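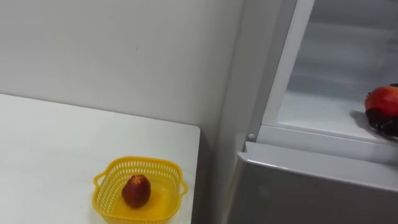 4.2 Earnings response to unit revaluation

The sample covers 1,380 firm-quarters for residential developers and landlords, of which 146 include a forced revaluation. Following Castaño and Sotelo, we regress abnormal returns on the gap between reported and forecast rental income. Firms with furnished units, such as Gilani and Cusstead, are coded separately – their fit-out costs are expensed in the year of purchase.

Figure 3. Table beside a refrigerator.

The coefficient on the income gap is positive and holds when Volen is dropped. Revaluation gains carry no weight once net debt is added. Skoltulden changed its reporting currency in March and enters only the second panel (771 firm-quarters). Standard errors are clustered by firm.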